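Small thread on our towel folding result, now that the October write-up is out. The method is called Latalside and the question was simple: can a policy learn to fold from hand-held gripper recordings only, with no robot hours at all?

First the data. We recorded 2150 folds by people holding the grippers. Every fold begins from a towel that is dropped, so the start is different each time. I threw away 297 of them, mostly because the tracking was lost for a moment. 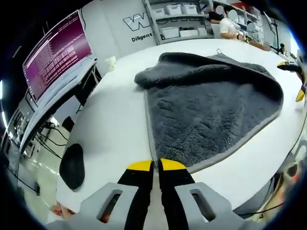 Toivo Oksanen

Dark towels are the difficult ones. On a dark gray fleece the border is almost the only thing which tells you where the cloth ends, and when the border is folded under, the model has very little to look at.

Our old labeling marked a grasp at the moment when the fingers close. This was a mistake, I think. The decision is made earlier, when the person chooses how to come near the edge. In Latalside we label the approach also, and we let the model predict both.

It was Bae who proposed this, after a long evening with the Dritex baseline. I was against it for two weeks. I was wrong – the curves are in the paper, please look at them.

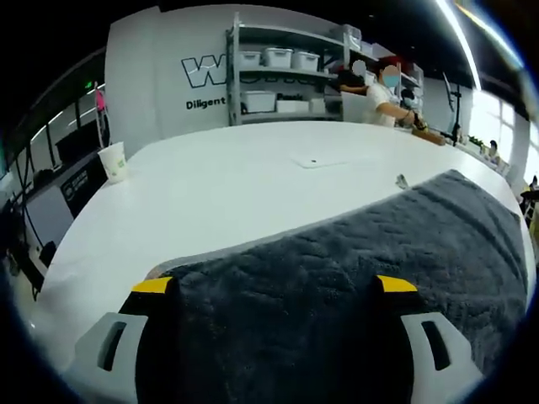
The second part is pressure. People push the cloth down into the table before they close the fingers, much more than I expected, and with thick towels they do it nearly always. Dritex has no idea of this and it often pinches air.

So we added one number to the action, how deep to go below the cloth surface. It is a very small change. On the plush towels it helped more than all our work on the network, and I am a little ashamed how long we spent on the network.

What does not work yet: towels with 4 layers or more. The fingers take two layers when they should take one. If somebody has a good idea for this, please write to me.

Code and the cleaned recordings are on the Skemmont page. The archive is 3541 files, so take it in parts if your connection is slow.

Contact: Toivo Oksanen via Skemmont | © Latalside authors | Back to top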